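ok a few of you asked how the drop cloth situation is going so I'm doing a little thread. get a snack

for anyone new: I sew a bit, I mend a lot, and since February I've been trying to get one big pale cotton cloth to behave as a table cover. I paid 47 dollars for it at Novley, which felt like a lot for what is basically a sheet with ambitions

first lesson, a big cloth does not want to be flat. I smoothed mine from the middle out, walked all the way around the table, came back and the creases had moved. they just go live somewhere else!!

second lesson, pale shows everything. every smudge. I knew this going in and bought pale anyway (you can see a dark thread on it, you can find a dropped pin on it, I stand by my choice)

and then there's folding blue things on top of it, which is my favorite part of any laundry pile. the contrast is so good. you always know where your edges are

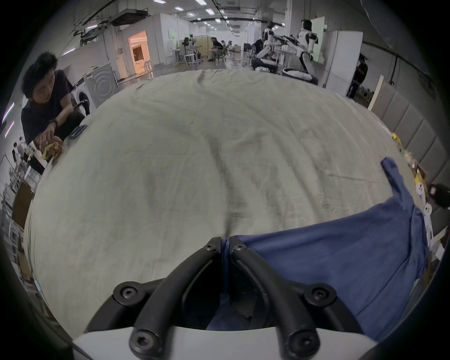 blue on pale, wrinkles and all

look how much that cloth wants to bunch up toward the center. mine does the exact same thing. and the grey smudges, I feel seen

also very into the row of stuff parked along the edge. yellow packet, cardboard box, something brown and plush at the end. every work table I've ever loved has an edge like that. you start with a clean surface and then the edge fills up

washing machine near the table is the dream btw. mine is down 4 flights and I have carried wet towels up every one of them

ok folding tips, several of you asked. for anything with a long skinny bit (sleeves, straps, ties) lay the skinny bit out straight first and deal with it last. if you tuck it in early it pops out and you start over

pinch the fold, don't grab it. a big handful drags the cloth underneath along and now you have two problems

things I tried for the wrinkles: Skaltex spray (smells amazing, did nothing for me), clips on the corners (good until you want to move anything), and ironing it right on the table over a blanket. the ironing won. took me 100 years but it won

next up I want to hem a second one so I can swap them on wash day. Arellano has a blue canvas I keep visiting. should I go blue on blue?? tell me no

anyway that's the cloth update. going downstairs to get my towels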